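Can a small robot arm wipe up after you? How to set up a countertop chore test at home

By Jeferson Bittencourt
Updated 2 September 2022

I get asked all the time whether machines can do the housework yet, and my answer keeps changing, which I find enormously exciting. Vacuuming a flat floor? Fine. Folding a fitted sheet? Please. In between sits a great big pile of jobs that look tiny to us and are fascinating to hand over, and my favourite of the lot is clearing up a few drops of water next to a mug.

This page takes you through a test you can run on any table with a hobby-sized arm. You don't need a lab. I worked out the first version in March with an Aklow arm kit and a free evening, and I've rewritten the steps twice after letters from readers (thank you, Grodora forum people, your notes on cable slack saved me a servo).

What you need

A small arm, printed or bought, with a reach long enough to cover most of the work surface.
A dark, smooth board or mat. Glossy is harder, matt is easier. Start with whichever you own.
A mug, preferably one that won't break.
One small light object the arm can push or pick up.
A dropper or a wet teaspoon.
A cloth, for you.

Step 1: Lay out the surface

Put the board flat on the table, with the base of the arm standing on something firm. Clamp the base if you can. These arms weigh very little and will happily walk across the table when they swing quickly.

Set the mug down well inside the arm's reach, then the small object a hand's width or more away from it. Now flick on some water. Don't be neat! Kitchens aren't neat. A band of droplets with a few strays is far more useful than one tidy puddle, as the strays are what separates a program that has learned to wipe from one that has learned to repeat a stroke.
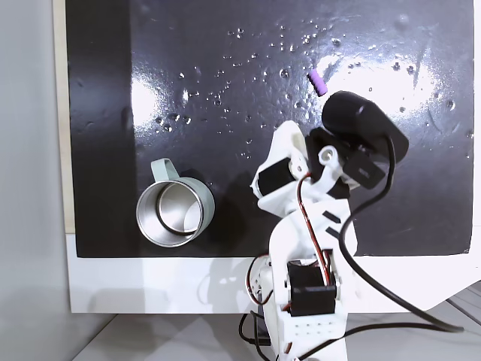
Do I have to use a camera, or can I just program the movements by hand?

You can start by hand, and I'd encourage it. Record a wiping path, play it back and see how much water is left. You'll learn a lot about your arm in ten minutes. The trouble comes when the mug moves, so for anything past the first stage below you will want a camera and some way of feeding what it sees back to the motors.

Step 2: Sort out the light

Water on a shiny dark surface is a lovely problem. A droplet shows up as a bright speck, and so does a reflection from the ceiling, a crumb, or a scratch. Walk round the table and look at the board from the height of your camera. If there is a big pale patch of glare over part of it, anything lying in that patch may as well be invisible to your software.

Three things help. Move the lamp to one side. Hang a sheet of baking paper in front of it to soften it. Or take two pictures from different angles, so that the glare falls in a different place in each and the droplets stay put. I like the last one best, although it means more work in the code.

Don't go too far with this, mind you. A test that only works under perfect lighting tells you nothing about a worktop at breakfast time.

Step 3: Tidy the cables

Drive every joint slowly from one end of its travel to the other and watch the wires the whole way. You're looking for loops that tighten and for anything that drags over the board. A trailing wire will smear the water before the arm gets to it, and then your results are rubbish and you won't know why. (Ask me how many evenings.)

Leave slack at the elbow and the wrist, and tape the rest down behind the base.

Step 4: Run the four stages

I split the chore into 4 stages and don't move on until the arm manages each one several times running.

Stage one, reach. The gripper goes to a point over the board and stops there without touching anything.
Stage two, clear. The small object is moved to the side. Pushing counts.
Stage three, wipe. Fix a scrap of sponge in the gripper and cover the wet area.
Stage four, wipe around. Same again with the mug standing in the way, and the mug must still be upright at the end.

Stage one sounds like nothing and it's where I'd spend your first evening. Start every run from the same resting pose, up high and out of the way, so your camera gets a clear view of the whole surface before anything moves.
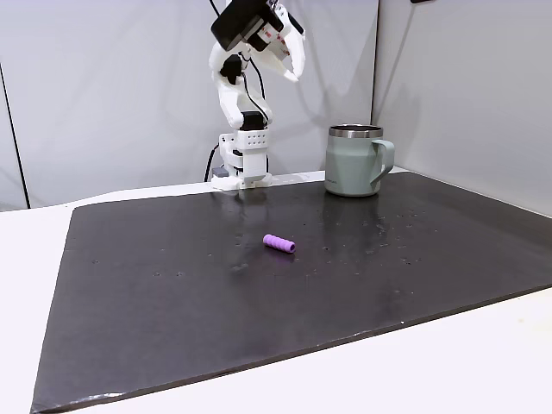

Once the resting pose is reliable, add small changes. Turn the mug so the handle points somewhere new. Handles are brilliant troublemakers: to most simple programs a mug is a circle, and the first you hear of the handle is a clonk. Roll the small object to a new angle too. A cylinder lying at a slant asks much more of a two-fingered gripper than one lined up with the fingers, and you'll see straight away whether your program turns the wrist or just hopes.

Step 5: Write everything down

I keep a plain notebook with one line per run: stage, mug position, light, result. My current one holds 297 runs on the Aklow and a further 28 on a Fehr arm a neighbour at the Stillgate workshop let me try. The Fehr is stronger in the wrist and did better with the sponge. It was no better at noticing stray drops, and that matches what I keep seeing. The muscles are mostly there. The looking needs work.

So, can they do it yet?

On my table, wiping a known patch with nothing in the way is solved, and it's a joy to watch. Wiping round a mug works on good days. Deciding by itself that the surface is wet, moving what needs moving and stopping when it's dry is still beyond anything I've built, and I'd love to hear from anyone who has got further.

If you try this, send me your stage, your surface and your light. Photos of the board before and after each run are the most helpful thing you can include. Next I'm going to try milk.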